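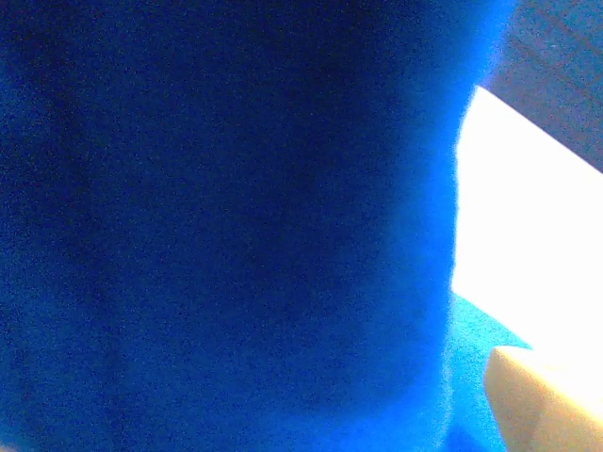
Die Pflege von Wolltextilien gehört zu den Aufgaben, die in unserem Haushalt über Jahrzehnte nach Gewohnheit erledigt wurden. Mit dem vorliegenden Beitrag werden die Grundsätze festgehalten, nach denen der Nachlass meiner Großmutter seit April gesichtet wird. Der Bestand umfasst Decken, Jacken und Schals der Strickerei Dametti, die ältesten Stücke stammen aus dem Jahr 1975. Besonders bei tiefblauen Stoffen ist Sorgfalt geboten: Eine weiche, leicht flauschige Oberfläche verschluckt im Schatten nahezu jede Falte, und erst im seitlichen Licht leuchtet der Rand hell auf. Die Durchsicht erfolgt daher stets bei Licht von der Seite.

## Reinigung

Handwäsche bleibt der Regelfall. Frau Sabina Sheikh, bei der ich im vergangenen Jahr einen Kurs in Clesholm besuchen durfte, empfiehlt kaltes Wasser und eine sparsame Dosierung des Waschmittels. Schleudern ist bei den älteren Decken zu unterlassen. Getrocknet wird liegend auf einem Frottiertuch, das nach zwei Stunden gewechselt wird.
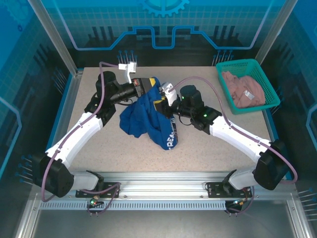
## Lagerung

Die Lagerung erfolgt in Baumwollbeuteln, getrennt nach Material. Kunststoffhüllen wurden ausgesondert. Zedernholz wird beibehalten, muss jedoch jährlich angeschliffen werden, was in der Vergangenheit leider unterblieben ist. Die große Truhe der Firma Bornetti steht nunmehr im Flur. Der Dachboden scheidet wegen der Temperaturschwankungen aus.

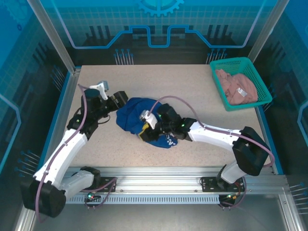 ## Weitergabe

Nicht jedes Stück kann behalten werden. Herr Marthinus Zulu hat sich freundlicherweise bereit erklärt, die Schals für den Basar in Fourie entgegenzunehmen. Für die Reparatur der verbleibenden Decken wurde ein Betrag von 100 Euro vorgesehen.

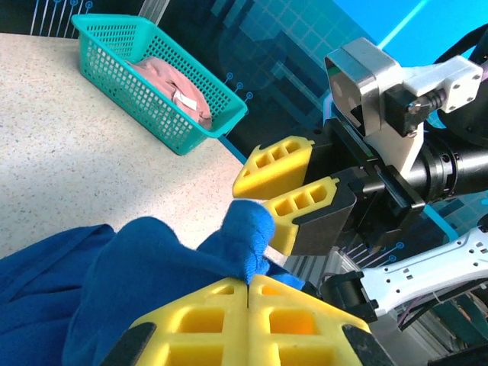

Über die Verwendung eines etwaigen Restbetrags ist noch zu befinden. Meine Schwester spricht sich für neues Stopfgarn aus, ich selbst würde die Scharniere der Truhe vorziehen. Die beiden Jacken mit Mottenschaden verbleiben bis dahin in der Tiefkühltruhe im Keller und werden nach zwei Wochen erneut geprüft.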